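Kellum Community Hall Users' Group
Minutes of the August meeting

The meeting opened at 7:00 p.m. in the small room. Minutes of the last meeting were read and approved with one correction: the Drevbridge Road gate is locked at 10, not at 9.

Parking. The overflow lot on Drevbridge Road will be resurfaced in September. It will be closed for 2 weeks. Evening groups are asked to use the street side and keep the fire lane clear. The choir asked if the school lot could be used on rehearsal nights. The secretary will write to the school.

Heating. Two quotes came in for the boiler work. Mekero quoted less for parts but could not start before the cold weather. Urrego can start next month and will hold its price at $1,464. Motion to accept the Urrego quote, seconded, carried with 4 against. Those against asked that the minutes show they wanted a third quote.

Kitchen. Groups are reminded to wash, dry and put away what they use on the same night. Plates left out overnight have been a problem all summer. The cupboard key is back on its hook and should stay there.
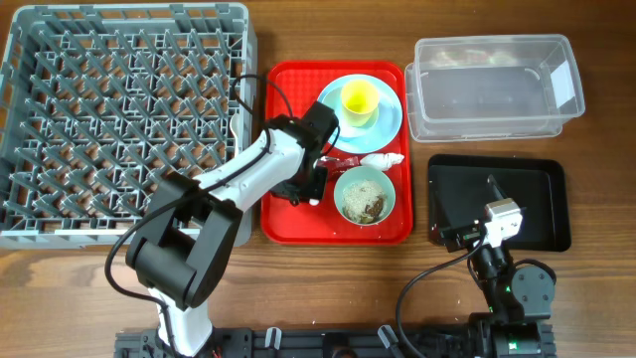

The shared supper will go ahead as it did last year, doors at 5:30 p.m. The quilting group will do desserts. The walking group offered to set up tables if someone else takes them down. No one has agreed to that yet, so it goes on the next agenda.

Storage. The back closet is full. Anything without a group's name on it by the end of the month goes to the thrift store. The badminton nets are staying.

Other business. The side door still sticks. A request to repaint the hallway was held over until the boiler is paid for.

Meeting closed at 8:20 p.m. Next meeting same time, small room.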